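Do baskets tidy anything?
Speaker notes, home storage evening, Friday, July 1, 2022

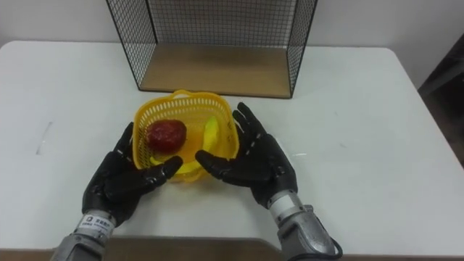 Slide 1. Yellow plastic mesh basket, rounded corners, on a white tabletop.

Leave it up while people sit down. Ask who owns one like it. Wait for the hands.

Start with the claim. Every tidying book says buy baskets first. I did, in April, and I've kept the receipts. 16 baskets, and the hall cupboard was as bad as before, only now in compartments.

Point at the holes. The sales talk is that mesh lets you see what you've got. Does it? You see a bit of colour and a corner of something. I still tip mine out to find the batteries.

Flared rim — good for lifting, I'll grant that. Bad for shelves, where you pay for the flare in lost width. Rounded corners, same complaint. Measure at the top, not the base.

Slide 2. The Clitetti leaflet. It promises a calm kitchen in 30 minutes. Read it out slowly. Calm for how long? The leaflet doesn't say.

Ornix sell lids separately. Pause here, it usually gets a groan.

What I do now: sort on the table, throw out, put back what's left. Then see if a basket is still wanted. In my kitchen the answer was 2.

Questions. Someone will ask about labels. I'm not convinced by labels either.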